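Fletby Schools Open Reading Log App to All Grades

Students in every grade in the Fletby school district will be able to keep their reading logs online starting in March, the district said this week. The change follows a fall trial in which 659 students at two elementary schools used a program called Trondine in place of paper sheets.

With Trondine, a student types in the title of a book and the number of minutes read. Teachers see the totals for their own class each morning and can leave a short note or a voice message. Parents get a separate login and can sign off on the minutes from a phone.

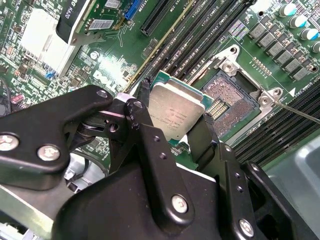 A processor held over its socket on a server motherboard.

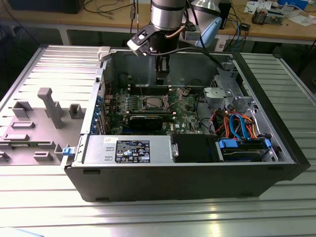 Mwakalinga

Teachers in the trial said the notes were used more than they had expected. Younger students often recorded a voice reply, and several classes began swapping book suggestions that way. The main complaint was the title search, which did not find many older books in school libraries. The district has since loaded its own library catalog, and students can add a title by hand if it is missing.

Paper logs will stay available. Families who want them should tell the classroom teacher before spring break. Students without internet at home can enter their minutes at school, and the library at Nedard Middle School will open at 7:30 a.m. for that purpose.

The district is paying for the program out of its existing classroom software budget. The license covers up to 1,000 students in the first year at the elementary level, with the middle and high schools on a separate plan. No new devices are being bought for the rollout. The program runs in a browser and works on the laptops and tablets already in classrooms.

Training for teachers is set for the two weeks before the start date. So far 124 have signed up. Each session lasts an hour and covers setting up a class list, reading the weekly report and turning off features a teacher does not want, such as the badges that appear when a student reaches a goal. Some teachers in the trial left the badges on for the whole class, while others switched them off after students started logging very short sessions to collect them.

Reading minutes will not count toward report card grades. Teachers may use them in conferences and when choosing books for small groups. Logs will be kept until the end of the school year and then cleared, though families can download a copy before that.

Login sheets will go home in student folders. The parent guide is 6 pages long and is posted on the district website.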